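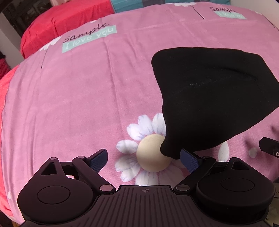
Notebook > Textiles > Bedding trials

November 3, 2024

Daisy sheet on the bed at last! I've been wanting to get the pink one out of its packet since Duda sent the parcel, and it's even more cheerful than I'd hoped. Big white daisies, thin black stems, little teal labels saying "I love you", and over each label the word "Sample" in curly black script (I rather like it, it looks like part of the pattern).

Fold creases still show, running up and down the cloth. Not ironing yet. I want to see what a few nights of use do first, then wash at 25 minutes on the short cycle and compare.

Lint check, cream ball and black knit. Put both on top of the sheet, ball on the middle of a large daisy, knit bunched up beside it. The knit has a few specks of lint on it already, so for the next round it gets a going-over with the Plumex brush before it touches anything. Should have thought of that!

Red bedding pushed back to the far end for now, teal and grey checked piece next to it. Pink against that red is a lot of colour for one bed and I love it. The Urkgate set we tried in June was so pale that every test looked the same.

To do:
- brush the knit, repeat with 2 rubs each way
- ask Duda whether the daisies come in a smaller print
- find the Plokov swatch card, last seen under the offcuts
- cut a test square from the spare, around 100 mm a side, and wash it separately

We use cookies to remember your notebook settings. Accept | Manage choices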